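Home | Songs | Gear | Gigs | About

Search this site... Go

February 2024
by Oyelaran

How to Write a Country Song With a Co-Writer (and Still Get Home for Supper)

My first co-write was a disaster. I showed up with no title, no tune and a guitar that hadn't seen new strings since the summer, and the other writer was very polite about it for three hours. We got half a verse. I've done a lot of these since, and I've settled into a way of running them that usually gets a whole song out of one afternoon. It's not fancy, so feel free to steal any of it.

Bring titles

Before the session, write down ten titles. I mean plain ones, the kind of thing you'd overhear at a gas station. I keep mine in a list on my phone, and as of last month it had 300 on it, most of them terrible! That's fine. You read them out loud, the other person makes a face or doesn't, and when somebody sits up a little you stop right there.

If neither of you sits up, talk for a while. Ask what they've been mad about. I got a song called "Drorneritz Road" that way, out of a long complaint about a washed-out bridge, and it's still one of my favorites to play.

Say the story in one sentence

Once you've got a title, say out loud who is singing, who they're singing to and what just happened. "A guy is telling his brother he sold the truck." If you can't get it into one sentence, the song is probably two songs. Pick the one with the better last line and write the other down for later.

Write that sentence at the top of the page. You'll drift (everybody drifts), and around line six of the second verse you'll look up and be glad it's there.

Chorus first

I know plenty of writers who start at verse one and work down the page. I start with the chorus nearly every time. The title goes in the first line or the last line, and I like the last. Then I hum nonsense until there's a shape, and we hang words on it.

Keep the chords dull at this point. G, C, D and maybe an E minor if you're feeling sorry for yourself. You can dress it up after the words are done.

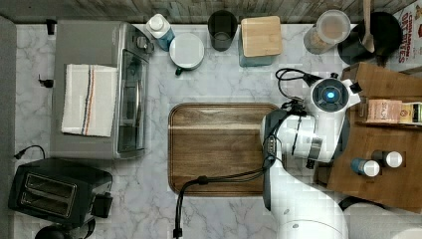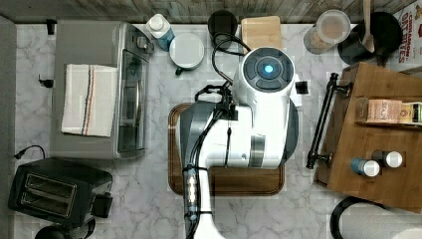

How do you split the credit when one person wrote most of the words?
Split it evenly. Two people in the room means half each, and you agree on that before anyone picks up a guitar. Counting lines afterward will cost you a friend, and the next song too.

Fill the verses with stuff

Verse one sets things up, so fill it with things a person could pick up and hold. A coat, a set of keys, the receipt from the feed store. Verse two has to move the story along, and this is where I get stuck every single time. My trick is to jump ahead. A day, a year, whatever works. If verse one is the night she left, verse two can be the next Christmas.

Sing every line as you go. Some lines look great on paper and then your mouth trips all over them. Watch out for long words at the end of a phrase, and for an S running into another S — it sounds like a tire going flat.

Do you need a bridge?

Maybe. Play it through without one. If the third chorus feels tired, write a bridge of two or four lines that says something the rest of the song hasn't. If the third chorus feels good, leave it alone and go eat.

Record it before you leave

Please do this one. Put a phone down, play the whole song start to finish, mistakes and all, and send it to each other before anyone puts on a jacket. I lost a really good melody in January because we both figured the other one had it. I can remember the words fine, but the tune is just gone.

After that I type up a lyric sheet with the title, both names, the split and the chords over the words. Mine go in a folder called Golline, after the street I lived on when I started writing. Name yours whatever you like, as long as you can find it.

Let it sit, then fix it

Leave the song for a week. Then listen to the phone recording in the car and write down whatever makes you wince. Usually it's one lazy rhyme in verse two and a chorus that sits a step too low. Call your co-writer, fix those and stop. I once rewrote a song so many times that we went back to the first version, and that's the one we play now.

If you want to try it out on people, the writers' night at the Vekuvo is good for new songs. You get 2 songs per turn, and the crowd is kind as long as you don't spend your whole slot tuning. Put your name on the list early, and bring a capo, because the house one walked off a while ago.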